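The Pinby Bell

My aunt believed in the bell. I should say that first, as she left me the house on the strength of it.

The story goes that in 1709 the church at Pinby lost its bell down the cliff in a storm, and that ever since, on the night before somebody in the village gets good news, it can be heard ringing under the water. Good news, mind you. Every other drowned bell in the country tolls for the dead. Ours is supposed to be cheerful.

I went up in October 2020 to clear the place out. The solicitor had sent me a key, a list of fixtures and a letter in my aunt's handwriting that said only, 'You will hear it too, and then you'll be sorry for what you said at the wedding.' I couldn't remember what I had said at the wedding. I could guess.

The house was cold and full of paper. She had kept a record of every ringing since before I was born, in school exercise books, and next to each date she had put down the good news that followed. I read them at the kitchen table with my coat on. A cousin's baby. A hip operation that went well. The reopening of the chip shop. One entry from May said 'Heard it twice, very clear', and then, squeezed in underneath in a different pen, 'Found my other glove.'

You can prove anything with a system like that. If you sit and wait long enough, somebody's glove turns up.

The man from the Vuvier auction rooms came on my second day to look at the furniture. He had lived in Pinby all his life and he believed in the bell as well, though he had never heard it himself. His mother had. Everybody's mother had. I asked him which church it came from, as the one on the hill has a stone over the door that says 1730, and he looked at me as if I had asked to see his bank statements.

'That's the new one,' he said.

'And where was the old one?'

He pointed out of the window at the sea, which seemed to settle it for him. He offered me a poor price for the sideboard and I took it.

In the afternoon I did the bedrooms. I had made up my mind to be quick. Anything with moth in it went in a sack, anything decent went on the bed, and anything I couldn't decide about went back in the wardrobe so that I could fail to decide again later. 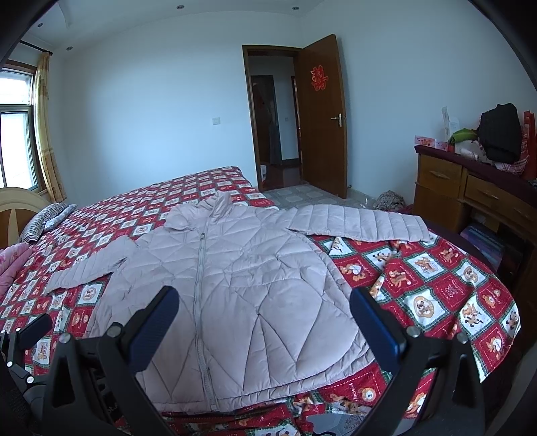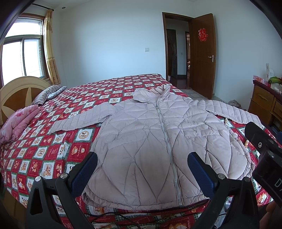
The pink jacket, laid out on the bed.

It was a good jacket and I didn't think she had ever worn it. In the wardrobe, on the shelf above where it had hung, was a biscuit tin, and in the tin were letters from someone who signed with a surname only, Pinheiro. I read three. I'm not proud of it, but she was dead and I was nosy.

Pinheiro had done survey work for a firm called Jurska, mapping the sea bed for cables. My aunt had written to ask about the bell. She must have asked more than once, as the first letter was polite, the second was short and the third was kind. They had been over that stretch of water 3 times, it said. There was no bell. There was no sign of a building either, and the cliff in that part was the wrong shape ever to have had one on top of it. Pinheiro was sorry. If it was any use to her, there was a buoy further out with a loose fitting, and in an easterly wind the sound of it might well carry to the shore.

The letter was older than most of the exercise books. I went down and checked. She had read it, put it in a tin, and gone on writing down the bell for years.

I sat on the stairs for a while with that. I had come a long way to be right and somebody had beaten me to it by decades, and she had known, and it had made no difference to her at all.

The estate agent rang at six. She said the story would help with the sale, that people liked a bit of history, and would I mind if she put it in the particulars. I said it wasn't history. She said she could call it local legend. I said there was 4000 pounds' worth of damp in the back wall and perhaps she should put that in first.

That night the wind went round to the east. I lay in the small room with the window open, purely to find out, and a little after two I heard it. It was thin and uneven – more like a spoon on a pan than anything you'd hang in a church. A buoy with a loose fitting. I could have drawn you a diagram.

In the morning I found a pen and the last of the exercise books. I wrote down the time and the direction of the wind. I left the space next to it blank, and put the book in my bag.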